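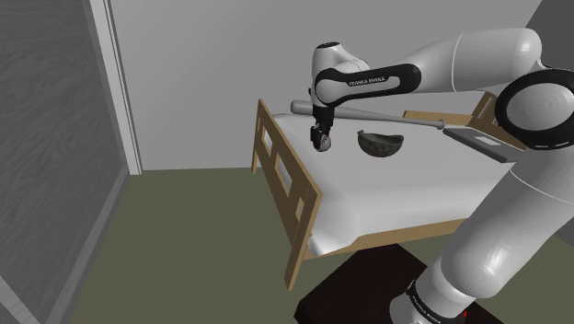
BILTGATE RELEASES LONINE, A SIMULATED BEDROOM PACKAGE FOR ROBOT ARM TESTING

Biltgate today released Lonine, a set of simulated household rooms for teams that train and test robot arms. The first version covers bedrooms and is available for download in April to customers with a current Kitier license.

Lonine includes 74 room layouts and 2091 household objects. Each layout comes with a bed, a floor-mounted or pedestal-mounted arm, and a list of objects that can be placed on the bedding. Users can keep the supplied placements or have the software pick new ones at the start of each run. Objects do not have to belong in a bedroom. A baseball bat, a bowl and a flat board can share a mattress with the arm working above them.

"Customers asked us for beds more than any other piece of furniture," said Maja Brzozowska, product manager at Biltgate. "Most of the test scenes they had were tabletops. A bed is lower and wider, and the things people leave on it are long, flat or awkward to grip. We built the package around that."

Lonine supports the Franka Emika arm at release. Support for other arms is planned, and customers can load their own arm models in the meantime, with setup notes included in the download.

The package runs inside Kitier, Biltgate's simulation software, and needs version 3 or later. Runs can be saved and replayed from any camera position. Results export to Aliyu, the company's reporting tool, where users can compare grasp attempts by object, layout or arm setting.

Licenses are sold per team and cover up to 5 workstations. Schools and universities can apply for a reduced rate through the Biltgate website. Existing Kitier customers will get an email with download instructions and do not need to reinstall the main software.

Kitchen and laundry room layouts are in development and will be sold as separate add-ons.

About Biltgate
Biltgate makes simulation and reporting software for robotics teams. Its products include Kitier, Aliyu and Lonine.

Media contact
Maja Brzozowska, Biltgate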